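Clolum Bench Kit B2 for Student Robotics Teams

Two-arm tabletop kit for clubs, classes and competition entries

Product code: CLB-B2
Category: Education / Manipulation / Two-arm kits
Availability: Built to order
Page revised November 2019

Overview

The Clolum Bench Kit B2 is a set of hardware mounts, wiring, task materials and course documents for student teams that already have access to a pair of robot arms and need to turn them into a working station. It is sold to high school clubs, community college classes and university project groups. The arms themselves are not included.

The kit was developed from a student project at the Ondow workshop program, where a team led by Gyu-bin Ryu spent two terms on cloth folding. Most of the parts list comes from what that team had to make or buy along the way. The course binder was written afterward by Houda Berrada, who taught the class, and has been revised twice.

The B2 replaces the B1. The B1 base plate and the B2 base plate use the same hole pattern. B1 owners can order the B2 finger set and binder separately.

What the kit covers

The B2 is intended for tasks with soft objects: picking up a single cloth from a stack, spreading it, folding it, and placing it on a pile. These tasks were chosen for the Sultov Student Manipulation Meet, where the cloth event has been on the program for three seasons. The kit can be used for rigid objects, but the supplied fingers are long and narrow and are a poor choice for anything heavy.

Teams normally begin with small square cloths and move to full hand towels once the arms can hold two corners at the same time. Towels of different thickness behave very differently under the same grip force. The binder has a separate unit on this, with a worksheet for recording finger opening, approach angle and grip force for each cloth in use.
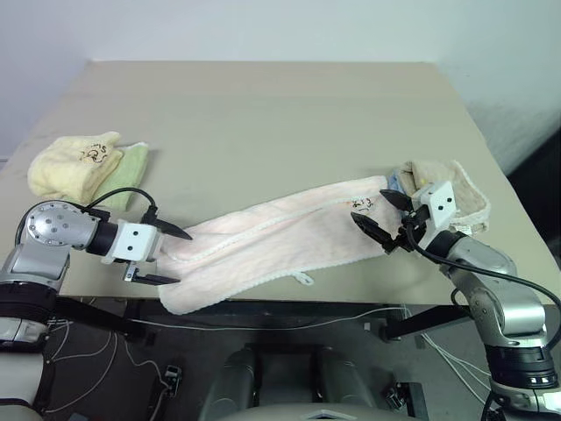 A fold is scored at the Sultov meet on corner alignment, edge overlap and time. Corner alignment carries the most points. The B2 binder follows the same order, so a team working through the units will spend about 17 sessions on grasping and alignment before any timed run is attempted. Clubs on a shorter calendar can skip units 6 and 7 without affecting later material.

Contents

Base plate pair, drilled, with bolts
Two-finger gripper tips, long pattern, four pairs
Gripper tips, short pattern, two pairs
Replacement finger pads, pack of 100
Cable guides and hook-and-loop straps
Emergency stop button with mounting box
Practice cloths, assorted sizes and weights
Calibration card
Course binder, printed, with instructor notes
Software license for one station

Not included: robot arms, gripper motors, arm controllers, table, computer, camera.

Specifications

Recommended table top: 60 in by 30 in or larger, matte surface
Base plate material: aluminum, clear finish
Finger length, long pattern: 79 mm
Finger length, short pattern: 45 mm
Pad material: silicone, replaceable
Pad life: 1,000 grasps on terry cloth, less on coarse fabric
Emergency stop: normally closed, two channels
Software: Linux, 64-bit
Log format: plain text, comma-separated

Table and mounting

The table must not move when both arms accelerate together. Folding tables are not suitable. If the table has casters, lock them and fit the rubber feet supplied with the base plates.

A matte top in a light, plain color is preferred. Glossy tops produce reflections that affect cloth edge detection, and a dark top makes dark cloths hard to separate from the background. Wood grain is acceptable if the contrast is low.

Base spacing is set by the reach of the arms in use. Begin with the two grippers able to meet at the center of the table with each elbow still bent. If either arm is near full extension at that point, move the bases closer together. The binder includes a spacing chart and a blank form for arms that are not listed.

Cable routing

Leave enough slack at each wrist for the full range of rotation, then strap the cable to the link behind it. Check the slack at both rotation limits with the arm moving at low speed. A wrist cable that touches the cloth will drag a finished fold out of line, and this accounts for a large share of lost alignment points in first-year teams.

Power and data lines should leave the table on separate sides where the room permits.

Software

The station license covers Çınar, the task runner used in the binder exercises. Students write each task as a list of steps in a text file. A step names the arm, the target position, the finger opening and the speed. Steps for the two arms can be tied together so that neither begins until the other has arrived.

Çınar writes one log file per run. The log records commanded and measured positions, finger opening and the time of each step. It does not record video. Teams entering the Sultov meet must submit logs for their last five practice runs, and the files can be submitted without conversion.

Arm drivers are supplied as separate downloads. Contact support with the make and model of the arm before ordering. If a driver is not available, a student team with some programming experience can write one from the template in Appendix C.

Use in a class

The instructor notes assume groups of three: one student at the computer, one at the emergency stop and one handling the cloths. Roles change at each session. The student handling cloths does not reach onto the table until the student at the stop has confirmed that both arms are paused.

From the instructor notes, by Houda Berrada: "Have the group reset the towels to the same starting layout for the first four units. After that, let them drop the towels from shoulder height and work with whatever they get. Expect the success rate to fall sharply. Ask for the logs from both conditions and have them compare the finger openings."

User report

Doaa Abou Zeid, robotics club adviser:

"We ran the B2 with one group of six students from March to the end of the school year. Setup took two afternoons. The long fingers get under a flat towel edge well if the approach angle is shallow. The short ones were used only for the pick-from-stack unit. We wore through the pads faster than the sheet states, mainly on waffle-weave cloth. The binder could use more on thick hems."

Reply from Burgi Hubmann, Clolum product support: The current binder has an added section on hems and stitched borders in unit 5. Owners of the earlier printing can request the pages at no charge.

Spare parts and options

CLB-F1 Long finger set, one pair
CLB-F2 Short finger set, one pair
CLB-P1 Finger pads, pack of 100
CLB-C4 Practice cloth refill
CLB-D2 Course binder, additional copy
CLB-L1 Software license, additional station

Ordering

Schools and registered clubs may order by purchase order. Include the arm model, table dimensions and the number of stations. Quotes are prepared by Do-yoon Ma in the education office and remain valid for 30 days. Base plates drilled to a custom pattern cannot be returned.

Warranty

One year on base plates, emergency stop and wiring. Finger pads and practice cloths are consumables and are not covered.

Related documents

B2 assembly guide
Base spacing chart
Driver template, Appendix C
B1 to B2 upgrade sheet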